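Notes pour l'intervention de lundi, version que je garde sur le pupitre

Ouverture. Attendre que les gens du fond trouvent une chaise. Bonjour, je travaille chez Plotiteo, je passe mes journées à mettre la table pour quelqu'un qui ne mange pas. (Si personne ne rit, enchaîner vite. Si Oduor rit tout seul, enchaîner encore plus vite.)

Dire tout de suite de quoi il s'agit : comment on montre une tâche à un robot. Deux écoles, que je simplifie outrageusement. Dans la première on attrape le bras et on le promène, comme on guide la main d'un enfant qui apprend à écrire, sauf que l'enfant pèse son poids et qu'il a des articulations là où on ne les attend pas. Dans la seconde on reste à distance, on tient une commande, et le bras imite. Kelechi défend la première, Svenja la seconde, ils partagent un bureau, je vous laisse imaginer.

Guidage à la main. Avantage : on sent l'effort. On comprend tout de suite pourquoi le poignet refuse un angle. Inconvénient : on est dans le champ. Les premières démonstrations du projet Girkthorpe contenaient surtout mon coude. Le modèle a très bien appris mon coude.
PAUSE. Boire.

Télécommande. On sort du champ, les données sont propres, et on découvre qu'on ne sait plus poser une tasse. Raconter ma première matinée : 79 essais, 9 gardés. Agnes Strand, qui relisait les enregistrements, avait noté en marge « hésitant ». C'était gentil. Insister sur ce point, parce que les débutants croient que la difficulté vient de la machine : sans retour d'effort, on serre trop, on approche trop haut, on corrige trois fois. Et le robot apprend les corrections avec le reste. Il hésite maintenant exactement comme moi, avec le même petit recul vexé avant de refermer les doigts.

Question qu'on me pose toujours : combien de démonstrations faut-il ? Réponse courte : plus que prévu. Réponse longue : nous en avons 987 pour le rangement de la dînette et je donnerais volontiers les 60 premières à qui les veut. Ne pas citer le budget. Aravind est dans la salle.

Consignes aux opérateurs, à lire lentement :
Décider du geste avant de toucher la commande.
Une seule prise par objet. Si elle est ratée, on jette l'essai, on ne la rattrape pas en beauté.
Changer la disposition entre deux essais, y compris quand on a faim.
Ne pas parler au robot. (Svenja le fait. Ses essais sont meilleurs. Je n'ai pas d'explication et je refuse d'en chercher une.)

Passer à la table. Laisser dix secondes de silence, les gens aiment regarder le petit four.

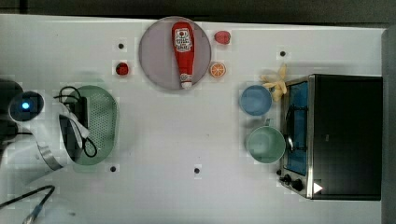 Le plus dur, dans ce genre de tâche, c'est de se mettre d'accord sur ce que « ranger » veut dire. Kelechi estime que la vaisselle va avec la vaisselle. Agnes classe par taille. Pendant une semaine nous avons mélangé leurs démonstrations sans le leur dire, et le bras s'est mis à prendre un bol, à partir vers la gauche, à se raviser, à partir vers la droite. Un vrai dîner de famille. Depuis, la consigne est écrite, elle tient sur une feuille, et Drultby la fait signer à ses nouveaux opérateurs.

Si je suis en retard, sauter le passage sur Ugwu (notre outil d'annotation, personne ne m'en voudra). Si je suis en avance, dire un mot des bouteilles : on les saisit par le milieu, toujours, même quand le bouchon fait envie.

Questions. Répéter chaque question au micro. Si on demande quand ce sera prêt pour une vraie cuisine, donner la parole à Aravind.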